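The Woman Who Answers Letters

3 September 2023

She had the kettle on before I had my shoes off, and she had apologized for the weather, the dog and the state of the porch before the tea was poured. I had come out to Darnow to talk to her about letters, which she has been writing to strangers for 20 years, and it took us most of an hour to get to them, through no fault of hers. I kept asking about the garden.

"I never set out to do it," she told me, once we had finally sat down. "I answered one. That was all. A lady had put a little notice in the back of a knitting magazine saying she'd moved to Onishi and didn't know a soul and would anyone like to write. And I thought, well, I have stamps."

They wrote back and forth until the lady died, and by then there were others. These days she has 43 people she writes to on a regular basis, some every month and some only at the holidays, and she keeps track of them in a recipe box with the dividers still in it. The ones who like long letters are filed under Casseroles. People who mostly send postcards are under Sauces.

"My daughter wanted to put it all on the computer for me," she said, "and she was so sweet about it, and I let her get as far as the letter D. But I like to flip through. I'll be looking for one person and I'll come across another and think, oh my goodness, I haven't asked how her hip is."

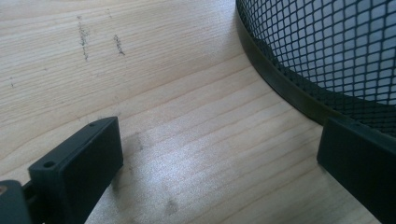
She writes in the mornings, usually two letters before lunch, and she writes them in pencil first. I asked if that didn't make twice the work, and she laughed and said of course it did, but that she was a terrible rambler (her word, and I will only say that I enjoyed every minute of it) and that the pencil draft was where she got the rambling out. Then she copies it over in ink on cream paper from a stationery shop called Biva, where she has been buying the same pad for so long that they set one aside for her every March.

"You get a different letter when you copy it," she said. "You notice you've complained about your knees three times. Once is plenty for anybody."

I wondered what she found to say to so many people, living as she does at the end of a quiet road with a dog who sleeps through the day. She thought about this for a good while and got up to let the dog out, and then in again.

"Well, I don't say very much about me," she said at last. "I ask them things. I have a man in Dindeck who drove a milk truck when he was young, and I've been asking him about that milk truck for years now and we're not done. He told me last winter about a hill he used to dread. I could draw you that hill."

She has met only 2 of them in person. One visit was lovely and one was, in her words, "a long lunch," and the letters afterward were just as good as before in both cases. She doesn't feel any great need to meet the rest.

Before I left she showed me the oldest bundle, tied up with kitchen string, and read me a page about a flooded basement and a cat who refused to come downstairs for a week. She turned 60 the spring that one arrived, she said, and had read it aloud at her own birthday supper, to a table full of relatives who wanted to know what became of the cat.

"So I had to write and ask," she said. "And the cat was fine. He'd moved in next door."

She sent me home with a jar of plum jam and two of the cream sheets folded into an envelope, already stamped. I have her address on the back of it. I owe her a letter, and I have started it in pencil.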